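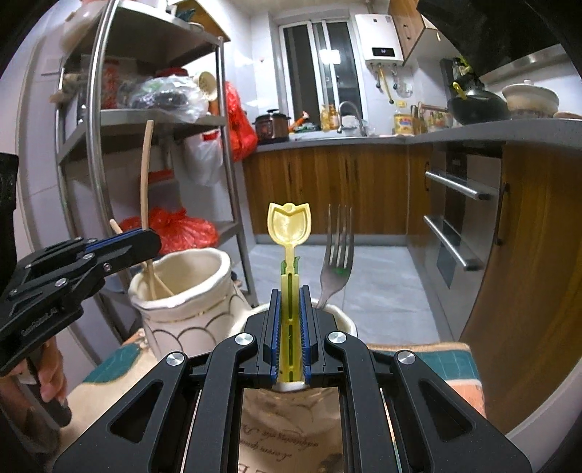
COMPANY NEWS / KITCHEN & HOME

Telmont to open second kitchenware store in Vilon this March

Telmont, the kitchenware retailer, will open its second store in March at 77 Mulder Street in Vilon. The new shop takes over the ground floor of the former Cement Hall and has 2000 square feet of sales space, nearly double that of the first location.

The store will carry cookware, cutting boards, table linens and a wide choice of utensils for cooking and serving. Knife sharpening will be offered at the counter, with most orders ready the same day.

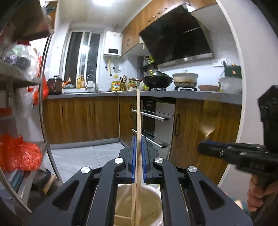

Seven people have been hired so far, and five more positions are open - three of them part time. Applications can be made at either store.

"Customers from Vilon have been driving over to us for years," said store manager Vlasta Gashi. "We looked at several buildings before we settled on Mulder Street, mostly for the parking."

Doors open at 9 a.m. on the first day. Regular hours will be posted at the entrance. Gift cards bought at the first store are valid at both.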